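March 2025
Gloss board, cleaning and surface notes
Bench copy. Hạnh Đỗ has the other one.

Started on the gloss black board. Terence Stockdale wants to know whether it can stay as it is or whether we go over to the matt sheet from Cokell before May. Notes below in the order I did things.
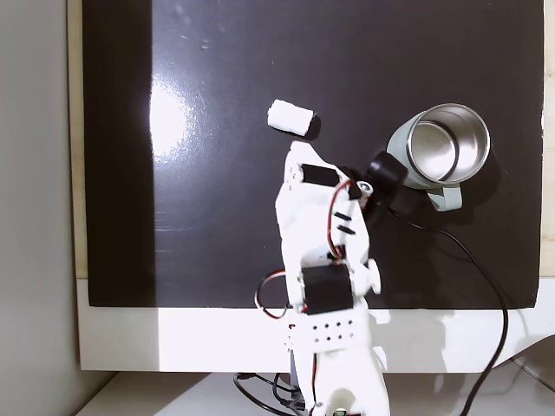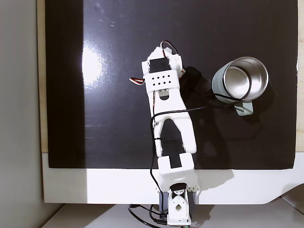 Black gloss is hard to judge with the room lights on. Standing square to it you see your own face and very little of the surface, so I've been working from the side, low down, with the hand lamp. The bright patch on the left of the board is in both pictures and it is the most useful part of the whole surface. The fine stuff shows up in and next to it: specks beside the glare in the first one, which could be dust or could be scratches, and grey streaks and smudges in the second. Away from the glare you would pass the board as clean.

Method today. Soft brush first, no pressure, working towards me. Then a damp microfibre, folded, turned to a fresh face after each pass. Then a dry one. No spray on the board itself, only on the cloth. Borislav Kadrić used the blue paper towel on the offcut last time and it left hairlines all the way across, so the blue towel stays at the sink.

Dust comes back quickly. Wiped the offcut, left it on the bench over lunch, and there was a visible film when I got back. Dry wiping seems to make this worse. Damp cloth last is better than dry cloth last, although it leaves faint streaks if the water is from the tap. Used the deionised from the Dindik bottle for the second go and the streaks were much fainter.

Scratches: tried the Cladotow polish on a corner of the offcut. Small circles, light hand, 3 goes with a wipe between. The shallow marks went. The one I can catch with a fingernail did not, and the polished corner is now shinier than the rest of the piece, so if we do this to the board we do the lot or none of it.

Things put down on it. The mint green mug with the steel inside is on its side on the right of the board in the first picture. I don't mind the mug, but I'd like to know what the rim and the base do to a polished surface when it gets pushed along. Will try a steel rim on the offcut, dragged by hand, 72 passes, and look at it under the lamp. The little white roll is less of a worry if it's kept free of grit. Zoriana Kushnir suggests rinsing soft items weekly and I agree.

Edges: brush along the beige strips at the two sides as well. Cloth pushes dirt up against them and leaves it there. A cotton bud does the corners.

Matt sheet: the Cokell sample arrived with a protective film on both faces. Peeled half. No glare to speak of, but it holds fingerprints worse than I expected and they need washing-up liquid to shift. Isla Wihongi prefers it. I haven't made up my mind.

To do
Steel rim drag on offcut.
Order more microfibres, the plain grey ones, and keep them in a lidded tub.
Ask Radulović what grit their finer abrasive is and if they'll send a small amount.
Move the hand lamp to the hook by the door.
Tell Terence no decision yet.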